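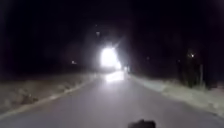 # Gasser 2 stage vocal preamp

The Gasser 2 is a two-channel microphone preamplifier for studio and stage use. It was designed for lead and backing vocals, and most units go to singers and small soul, gospel and jazz groups who carry their own front end from venue to venue. Both channels are identical and can be used separately or linked for stereo sources.

Part number 2631. Supplied with mains lead, rack ears and printed manual.

## Inputs and gain

Each channel has a balanced XLR input on the rear panel and a second one on the front. The front input takes priority when a plug is inserted. Gain is set with a stepped switch, up to a maximum of 70 dB. The steps are repeatable, so settings can be written down at rehearsal and recalled on the night.

Phantom power is switched per channel. Allow a few seconds after switching before opening the fader, and keep it off for ribbon microphones unless their maker states otherwise.

## Transformer options

| Version | Input transformer | Character |
|---|---|---|
| Gasser 2 F | Flamen | Fuller low mids, softer on loud consonants |
| Gasser 2 Z | Zukerport | Flatter, slightly more open at the top |

The version is fixed at the time of order. Conversion from F to Z can be done at the workshop but needs a new input board, and the unit must be recalibrated afterwards. It is cheaper to choose correctly at the start. Singers with a close, quiet delivery tend to prefer the F. For choirs and horns we normally suggest the Z.

## Controls

- Gain, stepped
- Output trim, continuous
- Low cut, off or on
- Polarity reverse
- Phantom power
- Link (channel 1 follows channel 2 when engaged)

The link switch works in one direction only. This was changed from the first production run, in which either channel could lead. Owners of first-run units should follow the insert in their own manual.

## Outputs

Balanced XLR and balanced jack, both live at all times. The two may feed a stage box and a recorder together. Do not join the jack output to an unbalanced input with the ring left floating; use a lead with ring and sleeve tied at the far end.

## On tour

The case is folded steel with a removable lid. Ventilation is through the sides, so a clear space is needed there in a closed rack. Henrike Teuber used a pair of F units on a run of 9 club dates in December, and the only fault reported was a loose rack ear. Thread lock has since been added to the ear screws.

Toon Van Leeuwen has written a short set of starting points for vocal microphones. It is included in the manual as an appendix.

## Service

Units should be returned in the original carton. Pack the mains lead separately so that it cannot mark the front panel. Please enclose a note giving the serial number, the channel affected and the microphone in use when the fault appeared. Bench work is done by Karlijn Mertens at the Gruslow workshop. The usual turnaround is about 9 working days, longer if a transformer has to be ordered.

Page revised July 10, 2026: link switch wording corrected, transformer table added.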